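Ekgate Walking Log, release 3

Daily step counts and resting heart rate for adults who took up regular walking. Released Oct 5, 2019.

Contents

The set holds 2,241 participant records in one CSV file, walks.csv, with one row per person per week. A second file, sites.csv, lists the two recruiting centres, Skarkeo and Tessier. Of the participants, 1,317 joined at Skarkeo and the rest at Tessier.

Fields

id: participant number, not reused between releases
week: 1 to 12
steps_mean: mean daily steps over the week
rhr: resting heart rate in beats per minute, taken on waking
site: S or T
flag: 1 if fewer than four days were logged
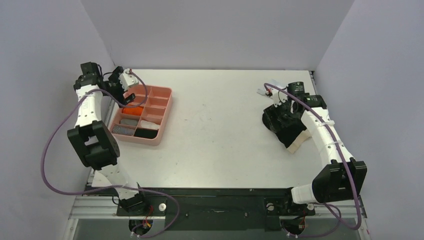

Weeks with no logged days are left out, so row counts differ between participants. A daily target of 4,000 steps was set for week 1 and raised by each centre at its own pace. Targets are not included in the files.

Known problems

Resting heart rate is missing for 428 participants, all at Tessier. Values above 120 were kept as entered. Step counts from release 2 were rounded to the nearest hundred and should not be mixed with these.

Use

Load with the Sireck reader, version 2 or later, or any CSV tool. Dates of birth and postcodes have been removed. The data are not suitable for clinical decisions.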